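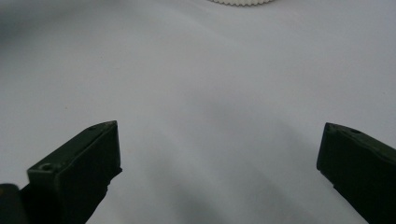 *Fig. 4. The white surface.*

## Section 4: Getting the work surface ready

I know, I know, you want to skip to the fun part. I did too the first time I set up a Pumcombe bench at home, and I spent a whole Friday evening scrubbing glue off it afterward. So let's do the surface first. It takes 23 minutes if you have everything within reach (I timed it, I'm that kind of person).

You'll need:

- two soft cloths, one for washing and one for drying
- a bowl of lukewarm water with a small squirt of dish soap
- the Pevside cutting mat that came in the flat box
- the four clear corner pads (they're in the little bag taped under the mat, and yes, I threw mine out once)

### Wiping it down

1. Take everything off the top, including the mug. Especially the mug!
2. Dip the first cloth, wring it out hard, and wipe from the back toward you in long strokes. Overlap them a bit.
3. Rinse the cloth and go over it once more, side to side this time.
4. Dry with the second cloth.
5. Crouch down until your eyes are level with the top and look across it toward a window or a lamp. Streaks and crumbs show up right away on white. Wipe again wherever you see any.

**Note:** If you find a sticky spot that won't budge, lay the damp cloth over it and go make a coffee. It usually lifts when you get back. Soo-ah Ko swears by a drop of cooking oil, and I've tried it, but then you have to wash the oil off too.

**Caution:** No scouring powder, no steel wool, no bleach wipes. A smooth top scratches more easily than you'd think, and once it's scratched, pencil dust gets in there and stays.

### Placing the mat and pads

6. Peel the backing off one corner pad and stick it down at the back left, following the mark on the paper template. Press for a slow count of ten.
7. Do the same with the other three. Don't slide them once they're down – lift and re-stick if you have to, but only once, or they lose their grip.
8. Lower the mat between the pads, printed side up. It should drop in without bending. If it bows in the middle, one of your pads is too far in.
9. Leave it alone for 47 minutes before you lean on it or cut anything.

**Note:** The older Tridar mats are a hair wider. They'll fit, but you need the second template, the one printed on the back of the sheet.

### Keeping it nice

I give mine a quick dry wipe at the end of every session and a proper wash once a week or so. Glue, paint and ink come up easily while they're fresh, so keep a cloth on your lap if you're messy like me. Hot pans and hair dryers stay off it. If you want to use a heat tool, put a ceramic tile underneath, and see Section 7 for how long to let things cool.

Spare pads are listed on the parts sheet under 3,224.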